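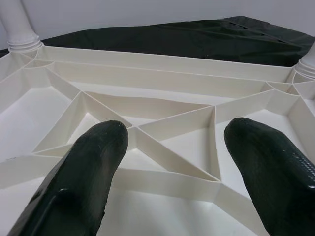 The moulded side table is one of the least examined objects in the house. It costs little, weighs little, spends its summer under a parasol and its winter in a shed, and is expected to carry a teapot, a stack of plates and the occasional elbow. How it does so is settled on the underside.

A flat sheet of plastic a few millimetres thick bends easily. Doubling the thickness makes it far stiffer but uses twice the material and cools slowly in the mould, which leaves sink marks on the face. Ribs are the usual answer. A thin wall standing on edge adds depth where depth is needed and little weight anywhere else.

Nelly Inga spent 14 years drawing garden furniture at Plalum before moving to Garov, where she now reviews other people's tools. Her first act with any new table is to turn it over. "The top is for the catalogue," she says. "I want to see where the load goes."

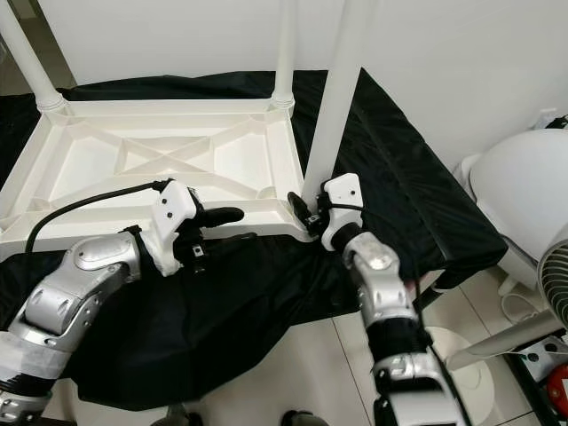 Rib layouts fall into two broad families. The square grid is simple to cut and stiff along two directions, but it twists when one corner is pushed down. A diagonal layout resists that twist. On a white table laid upside down on black cloth, the crossing ribs form an X that splits the underside into triangular and rectangular panels, with a thick raised rim to close the edge. Inga prefers this pattern for small tops. Her objection is to the point where the ribs meet: too much plastic there and the centre of the tabletop dimples as it cools.

The rim does separate work. Without it the outer edge would flutter under a hand, and a top with a soft edge feels cheap however strong its middle is.

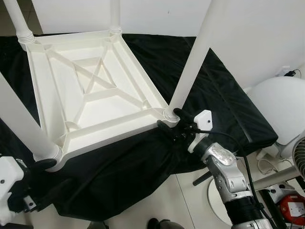
Photograph: Woo

Legs are the weak point of most knock-down tables, and the collar is where they tend to fail. Each leg is a lever. A sideways shove at the foot is multiplied at the joint, and a push-fit leg that has been seated crookedly will work loose within a season. Ridges at the base of a leg can stiffen the joint, give the fingers some purchase, or simply hide a poor fit line. Inga checks which by rocking each leg in turn with the table upside down.

Plerex, which moulds tops for several garden ranges, puts its test tables through 3000 side loads at the foot, then stands them on a level plate. Any rock greater than 4 mm is a failure. In the March batch, 10 tables went through and two were rejected, both at the same leg. 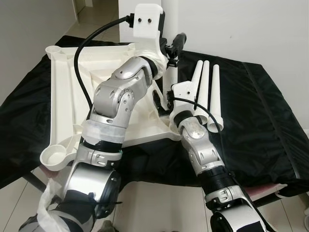 Ribbed struts with round, cup-like holders moulded at the corners.

Assembly at home needs a soft cloth, a firm surface and some patience. Lay the top face down. Seat all the legs by hand before pressing any of them fully home, and push in line with the leg. A mallet is not required and will mark the plastic. Grit in a socket will hold a leg off its seat, so wipe them out first, particularly if the table has been stored outdoors.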